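Prito Hand Grippers, Wired Pair (Refurbished)
Sold as a left and right set. Please read the cable notes before you order!

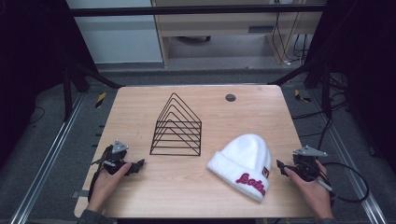

Why this pair is marked down

Okay, so these are the ones with the cable problem, and I'd like you to hear the whole thing from me before you put a set in your cart. I'm Nnamdi Tijani, I test and repair the hand grippers for our little shop at Vatwood, and I've had more of these apart than I care to admit.

In April we started getting sets back with the same complaint. The right gripper would be working fine, then the fingers would stop reporting their position for a second or so and come back as if all was well. No warning light, no beep. If you were only practicing, you'd probably never notice. If you were recording, you'd get a stretch where the software thought the fingers were still open while you were squeezing something (a hat, a wire rack, your own thumb in my case).

I blamed the software first. Then I blamed the position sensor, swapped three of them, and felt very silly when the fault came right back. Pejman Parsa finally found it by holding the gripper still and wiggling the cable where it goes into the housing. Drop, drop, drop, every time! The strain relief on the first batch was too short, so the bending all landed on one solder joint. The right one goes first on most sets, I think only from the way people let that cable swing out to the side and drag on the floor.

What we changed

Every refurbished pair has a longer strain relief, a new joint at the housing end, and a clamp inside so a yank on the cable stops at the shell. We also loaded newer firmware. If the signal drops now, the gripper buzzes and the recording gets flagged, and it stays flagged until you clear it by hand. I fought for that last bit. A quiet fault is the one that ruins your whole afternoon.

After the rebuild I flex each cable 2,000 times on a jig with the gripper powered up. Any dropout at all and it goes back on my bench.

The pinch thing

One more, and please take it seriously. On the old firmware, when the signal came back, a connected arm could try to catch up with wherever your fingers had got to, and it did that fast. Pejman had a Bosetti arm snap shut on a plastic tub that way. It was only a tub, thank goodness, but his hand had been in there a minute before. The new firmware makes the arm hold still after a dropout and wait for you to restart it. Don't roll back to the old version, even if you liked the old menus better. (I did too.)

Before each session

Plug both grippers in and squeeze each one fully shut and open. Wiggle the cable gently at the housing. If it buzzes, stop and write to me.
Keep slack in both cables and run them down beside the table, out from under your feet.
Start with soft or light things until you trust the grip.
Keep other people's hands off the table while an arm is connected.

In the box

Left gripper, right gripper, both cables attached, a spare clamp, and a printed card with the check above. Top plates are fitted. No arm, table or frame included.

Fit and specs

Cable length: 70 inches each
Grip sensing: both fingers
Works with: Bosetti arms, and Mac Giolla arms with the adapter (sold separately)
Warranty: 600 hours of use, cables included

Got an older set?

Send it in and I'll do the same rebuild free, you just cover postage one way. Put a note in with it saying which hand drops out and what you were doing when it did, even if it seems like nothing. Turnaround is usually around 3 weeks. If yours has already had a cable swapped by somebody else I can still take it, but email me first so I know what I'm opening up.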